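Krystyna Brzozowska has been defending for so long that she talks about it the way other people talk about cooking. There are ingredients, she says, and you throw them in by feel.

"I love a block," she says, grinning over a mug of tea in the Cornside clubhouse. "Give me a block over a touchdown any day. People think I'm joking when I say that!"

She isn't. The linebacker has had a cracking first half of the season with the Cornside women's side, and the game everyone still wants to hear about is the December trip to Taltberg, where the home offence piled up 419 yards and still lost.

"They moved the ball on us all afternoon," Brzozowska says. "Our coach kept saying bend, bend, bend. And we bent, my word we did. But they got down to our end and we were a different team. Four times they came inside our ten and they got three points out of it."
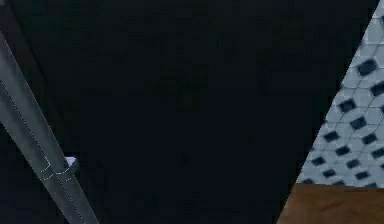 The last of those four was the one that mattered. Taltberg faced fourth down on the two, with less than a minute to go, and Brzozowska had a feeling about the run to the left.

"Their guard had been leaning all day. Only a tiny bit, but she leaned when it was a run and she sat back when it was a pass. I'd told the girls at half-time. So I saw the lean and I just went. I think I was through the gap before she'd got her hand off the ground."

The tackle was her 200th for the club. She had no idea until somebody read it out on the coach home, and the singing went on until the motorway services.

It was a big crowd too, at 472 the best Taltberg have had for a women's game, and she was thrilled with the noise.

"It was brilliant. They were booing us, proper booing, and I thought, good, they care."

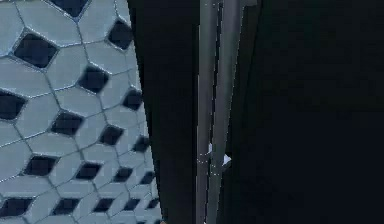

She came to the sport from rugby, where she played in the back row, and the first thing she had to learn was how to stop. "In rugby you make the tackle and you're up again and off. Here you get half a minute to think about what you did wrong. I hated it at first. Now it's my favourite bit."

Cornside have four games left, starting with Caron at home, and Brzozowska is already deep in the film.

"Their quarterback gets rid of it so quickly. You won't get near her by just running hard. We've got to hide what we're doing and make her hold it for one more second, and then we'll see."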